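Drawing Studio II: Line and Tone in Ink
Handout 4 — Hatching, Wash and the Curved Surface

Reading for this session: the Melis reader, chapters on pen and brush. Bring your own nibs. The studio has holders but the spare nibs are worn and will catch on the paper.

Hatching

Hatching builds tone from separate lines. The eye mixes the ink and the bare paper and reads them as gray, so the spacing matters more than the thickness of each stroke. Start wider than you think you need. You can always add a second layer, but you can't open up an area that has closed to black.

Cross-hatching lays one set of lines over another at an angle. A shallow angle gives a soft, slightly watery tone. A right angle gives something closer to woven cloth, and it can look stiff over a large area. Most of the Serkness prints we looked at last time keep the angle shallow and change the direction only where the form turns.

Contour hatching follows the surface. On a cylinder the strokes bend around the body, and they bend more as you move away from your eye level. Students often draw every curve the same, and then the form looks like a stack of coins seen from nowhere in particular.

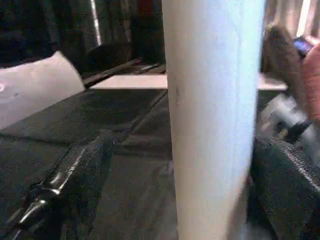

Undden Course Papers, Issue 17, p. 2

Tone on a round form

A round form lit from one side usually shows five areas: highlight, light, halftone, core shadow and reflected light. The core shadow is rarely at the very edge. Leave a narrow lighter strip outside it where the table or wall throws light back. In ink this means stopping your strokes a little short, or letting them thin out.

With white objects the whole range is compressed. Keep the darkest tone on the object lighter than the darkest tone behind it, even when your eye tells you otherwise. Squint and compare.

Wash

Dilute the ink in separate dishes before you start: pale, middle and dark. Test each one on scrap and let it dry, as it will look lighter then. Work from pale to dark. Wait for a layer to dry if you want a hard edge, and go in while it is damp if you want a soft one.

Pen over wash is the safer order. Wash over pen works only with waterproof ink — check the label on the bottle.

Exercises

Tone strip. Draw a long bar and take it from bare paper to black using hatching alone. Some 500 strokes is normal.

Cylinder, twice. Use the same object and the same light. Make one drawing in contour hatching and the other in wash, with no outline in either.

Street corner. Work from a window or doorway at the Dikitmont building. Limit yourself to one pen and leave the sky as paper.

Hand in all three at the next session, unmounted, with your name in pencil on the back.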